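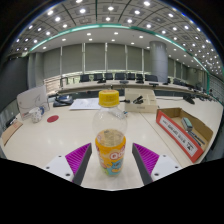
Support > Break Room & Supplies > Ticket 149

Opened October 13, 2014
Status: waiting on vendor
Site: Rahimi office, 2nd table section by the phone

Problem: small drink bottles, yellow screw cap, orange label. Caps wont open by hand. Ring spins with the cap and never snaps. Came in the last Grusska delivery, case of 100.

Tried so far
— dry towel grip, no
— warm water on the cap, one minute. Opened 2, the rest no change
— rubber jar pad from the Elturura kitchen. Works but chews up the ridges

Update: 6 more tested out of the same case, same thing. Bottles from the April order open fine so its not us. Liquid level looks normal, no leaks at the neck when held upside down.

Please dont use teeth or the door hinge. One split cap already, sticky table, had to wipe down the seam where the tables join.

Vikik wants the lot code before they'll credit. Cant find it on the label, checking the carton next. Keep whats left of the case, do NOT recycle the box yet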